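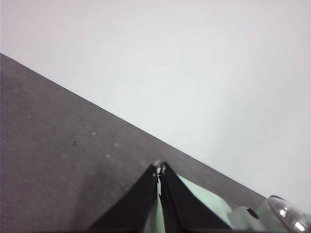
Dark gray surface and pale wall.

Sivovness - progress report to the Lellumix games fund
February 11, 2026
Prepared by Bit-na Bae

Work in this period went mainly into the save system and the subtitle pass. The old save format stored each room as a full copy, and files grew with every visit. Myroslav Dovhaniuk replaced it with a change log. A late-game file now takes 211 KB, down from 654 KB. Saves made with the July build still load.
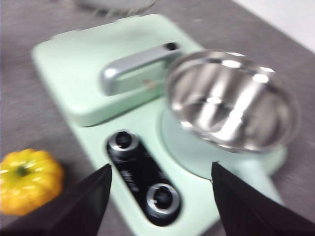 Toy stove, mint green, on a gray tabletop.

Subtitles are in place for 19 of 21 chapters. The remaining two depend on dialogue that Ye-ji Yoo is still editing. Speaker names can be turned off, and text size has its own menu entry.

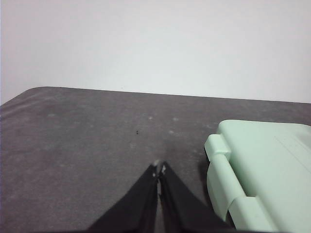
Controller remapping is behind schedule. The Ernix input layer drops a binding when two pads are connected, and Hae-won Ki has a partial fix under test. We ask that this milestone move to the next period - no change to the budget is requested.

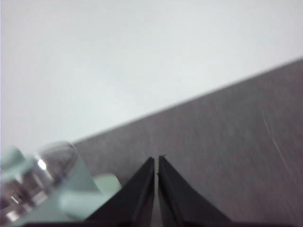

Material work on the indoor levels has started. Bo-ram Jang is rebuilding the flat surfaces, which looked too clean under the new lighting. The target is close to the gray in the photo: matte, with faint streaks running more or less parallel. Two shader variants are ready for review, and the cheaper one will be used on handheld devices.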